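Tuesday, notebook, washroom task

Started at 3 with the Sinlow set of basins. The goal for this unit is still the same: pick up small items near a sink and put them back down in a set spot, recorded with both hand-held grippers so the student arm can be trained on it later. Briggs bench is still taken by the line-follower group, so we stayed on the tile side.

Count before the session was 252 episodes. Target for the end of term is 504, so half way. The Prultden logger shows 1,315 clips but that number includes the false starts from January and should be ignored until someone cleans the folder.

Marker cubes were checked before the first run. Left one had a little play in the mount, tightened the screw, no play after. Recalibrated both.
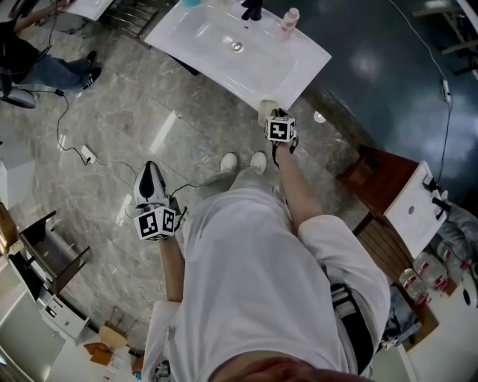 Right gripper closed on the small beige cylinder, just below the front edge of the basin. Left gripper held down at the side.

Notes on the pick. Approach from the front with the wrist low. If the cube turns too far toward the body the tracker loses it and the Gadelix software fills in a straight line, which looks fine on the plot and is wrong. Any episode with a gap longer than half a second gets thrown out.

Glossy surfaces are a problem. The ceiling lights reflect in the teal floor to the right of the basin and the tracker picked up a false corner there twice. Turned the exposure down one step. Better, but the left cube gets dark when the arm hangs straight.

Cables: keep the left one behind the elbow. It pulled once on a turn.

To do
Print new markers on matte paper
Ask for the Briggs bench on Monday
Sort the January clips
Try the same pick with the left hand

Stopped at 5:20. Batteries on charge, grippers back in the drawer.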